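스콘디크 단추·소품 목록 데이터(Stondik) 안내

개요

스콘디크는 의류 수선과 재봉에 쓰이는 단추, 스냅, 훅, 버클 같은 작은 부자재의 목록을 표 형식으로 정리한 데이터입니다. 수선집과 동네 재봉 모임에서 남은 부자재를 서로 찾아 쓰려고 만든 장부가 출발점이었고, 지금은 누구나 내려받아 자기 재고에 맞게 고쳐 쓸 수 있습니다. 사진 데이터는 아닙니다. 모든 정보는 글자와 숫자로 되어 있고, 물건의 생김새도 정해진 용어로만 적습니다.

현재 공개본은 판 번호 2이며 항목은 모두 500개입니다. 이 가운데 335개는 치수와 재질이 모두 채워져 있습니다. 나머지는 재질이 확인되지 않았거나 치수 가운데 하나 이상이 비어 있습니다. 비어 있는 칸은 추측해서 채우지 않습니다.

마지막 수정: 2024년 3월 10일
관리: Elaheh Najafi

파일 구성

items.csv
본 목록입니다. 한 줄이 한 항목이고, 같은 모양이라도 지름이 다르면 다른 항목으로 적습니다. 색만 다른 경우에는 한 항목으로 묶고 색 칸에 쉼표로 나열합니다.

terms.csv
모양, 구멍 방식, 표면 처리에 쓰는 용어 목록입니다. items.csv에는 이 파일에 없는 용어를 쓸 수 없습니다. 새 용어가 필요하면 먼저 이 파일에 추가를 요청해 주십시오.

boxes.csv
보관함과 칸 번호를 적는 파일입니다. 공개본에는 열 이름만 들어 있고 내용은 비어 있습니다. 각자 쓰는 보관함에 맞추어 채우면 됩니다.

changes.txt
판별 변경 내역입니다. 오래된 것이 아래에 있습니다.

열 설명 (items.csv)

id: 항목 번호. 영문 두 자와 숫자 네 자리입니다. BT는 단추, SN은 스냅, HK는 훅, BK는 버클, ET는 기타입니다. 한 번 쓴 번호는 항목이 삭제되어도 다시 쓰지 않습니다.

name_ko: 한국어 이름. 가게마다 부르는 말이 다른 경우 가장 흔한 이름 하나만 적고 나머지는 alias 열로 보냅니다.

alias: 다른 이름. 세미콜론으로 구분합니다. 똑딱단추와 스냅단추처럼 뜻이 같은 말이 들어갑니다.

shape: 모양. 원형, 사각, 토글, 반구, 기타 가운데 하나입니다.

attach: 다는 방식. 두 구멍, 네 구멍, 기둥(섕크), 리벳, 바느질 고리로 나눕니다. 기둥 단추 중에서 뒷면 고리가 따로 움직이는 것은 note 열에 표시합니다.

diameter_mm: 지름. 밀리미터 단위이며 소수 첫째 자리까지 적습니다. 원형이 아닌 것은 가장 긴 변을 적습니다.

thickness_mm: 두께. 기둥 단추는 기둥을 뺀 두께입니다. 판 1에서는 기둥을 포함한 값과 뺀 값이 섞여 있었습니다. 판 1을 쓰고 있다면 이 열은 새로 받으시기 바랍니다.

material: 재질. 확인된 경우에만 적습니다. 금색이라고 해서 금속으로 적지 않으며, 나무 무늬가 있다고 해서 나무로 적지 않습니다. 모르는 경우에는 unknown으로 둡니다.

color: 색. terms.csv의 색 이름을 씁니다.

note: 자유 기술. 200자 이내로 적습니다.

보관함 번호 적는 법

목록과 실물을 맞추려면 보관함마다 번호가 있어야 합니다. 보관함 번호는 뚜껑이 아니라 본체에 붙입니다. 칸 번호는 뚜껑을 열고 경첩을 위쪽에 두었을 때 왼쪽 위부터 시작해 오른쪽으로 매깁니다. 칸막이를 옮길 수 있는 보관함이라면 칸막이를 옮긴 날 boxes.csv도 함께 고쳐 주십시오. 한 칸에 두 항목을 넣을 때는 작은 지퍼백에 나누어 담고 칸 번호 뒤에 a, b를 붙입니다.

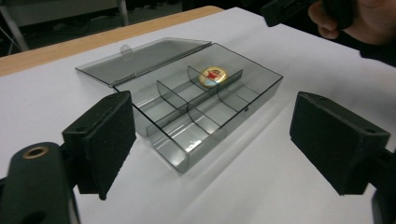 칸막이가 있는 투명 회색 보관함. 뚜껑을 연 상태.

boxes.csv의 열은 네 개입니다. box는 보관함 번호, cell은 칸 번호, id는 항목 번호, qty는 수량입니다. 수량을 세기 어려운 아주 작은 스냅은 무게를 재서 적어도 되는데, 그때는 숫자 뒤에 g를 붙입니다. 수량과 무게를 한 칸에 같이 적으면 합계 계산이 되지 않습니다.

측정 방법

지름과 두께는 디지털 캘리퍼스로 쟀습니다. 항목마다 같은 종류의 물건을 세 개 골라 재고 가운데 값을 적었습니다. 물건이 하나밖에 없는 경우에는 방향을 바꾸어 세 번 재고 note에 '단품'이라고 적었습니다. 천을 씌운 단추는 눌림이 있어 값이 0.3밀리미터까지 달라질 수 있습니다.

조개 단추와 플라스틱 단추는 겉으로 구별하기 어려운 것이 많았습니다. 판매처의 표시가 남아 있는 것만 재질을 적었고, 이에 대어 보거나 뜨거운 바늘로 찔러 보는 방법은 쓰지 않았습니다.

출처

항목의 235개는 수선집 타사노(Tasano)의 남은 재고에서 왔습니다. 그다음으로 많은 것은 재봉 모임 아테쉬(Ateş)의 공용 서랍이고, 나머지는 개인이 보내 온 목록입니다. 개인이 보낸 목록은 같은 양식으로 옮기면서 이름과 연락처를 모두 지웠습니다. 상표명이 새겨진 단추는 글자가 있다는 것만 적고 상표명은 적지 않았습니다.

알려진 문제

버클 항목의 안쪽 폭이 빠져 있습니다. 끈을 끼우는 폭을 알아야 쓸 수 있는 물건이라 불편이 큽니다. 다음 판에서 inner_mm 열을 추가할 예정입니다.

색 이름이 고르지 않습니다. 특히 아이보리, 크림, 미색의 경계가 기록한 사람마다 다릅니다. 색을 기준으로 찾을 때는 세 이름을 모두 넣어 검색하십시오.

훅과 아이가 짝으로 적힌 줄도 있고 따로 적힌 줄도 있습니다. 짝인 경우에는 note에 '1조'라고 되어 있습니다.

일부 표 편집 프로그램에서 items.csv를 바로 열면 한글이 깨집니다. 파일은 BOM 없는 UTF-8입니다. 프로그램의 가져오기 메뉴에서 문자 인코딩을 직접 지정하면 바르게 보입니다.

다른 도구와 함께 쓰기

재고 정리 프로그램 스킨델(Skindel)을 쓰는 경우 items.csv를 그대로 불러올 수 있습니다. 다만 스킨델은 alias 열을 첫 번째 이름까지만 읽습니다. 여러 이름으로 검색하려면 불러오기 전에 이름마다 줄을 나누어 주어야 하며, 이때 id가 겹친다는 경고가 뜨더라도 무시해도 됩니다. 다시 내보낼 때는 겹친 줄을 합친 뒤에 저장하십시오.

고치거나 더하기

잘못된 값을 찾으면 항목 번호, 열 이름, 맞는 값, 잰 방법을 적어 보내 주십시오. 잰 방법이 없는 수정 요청은 보류합니다. 새 항목은 한 번에 스무 줄까지 받습니다. id는 비워 두면 관리자가 붙입니다.

같은 물건이 이미 목록에 있는지 먼저 확인해 주십시오. 모양, 다는 방식, 지름이 모두 같고 두께 차이가 0.2밀리미터 이하이면 같은 항목으로 봅니다.

이용 조건

개인과 단체 모두 자유롭게 쓰고 고치고 나눌 수 있습니다. 고친 목록을 공개할 때는 원래 이름과 판 번호를 적고, 바꾼 열이 무엇인지 밝혀 주십시오. 목록에 있는 물건의 판매나 교환은 이 데이터에서 다루지 않습니다.

판별 변경 내역 (요약)

판 2: thickness_mm 기준을 기둥을 뺀 값으로 통일. alias 열 추가. 겹친 항목 정리. boxes.csv 추가.

판 1: 첫 공개.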